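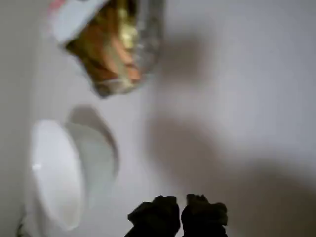

Lowther Packaging Club | Visit reports

In September 14 of us went to the Greline open day, at the plant where they fill and seal snack bags for smaller food companies. Britta Tiedemann met us at the gate at 9:30 and handed out hairnets and shoe covers.

The first stop was the film store. Rolls are kept at room temperature for at least 3 days before they go on the line. Glossy film with a lot of gold and brown in the print is harder to check than plain white, Britta said, as glare hides small creases. Inspectors tilt each sample bag over a pale surface and look at the edges first.

The filling hall has two lines. The older one does roughly 165 bags a minute and was stopped for cleaning. We watched the other for 20 minutes from behind the rail.

Dinesh Karunaratne asked about recycling. Greline is testing a single-material film from Prarnier, but the seals still need work at higher speeds.

Lunch was sandwiches in the canteen. Parking is in lot 203, across the road. Next visit: Drallance, spring, date to come.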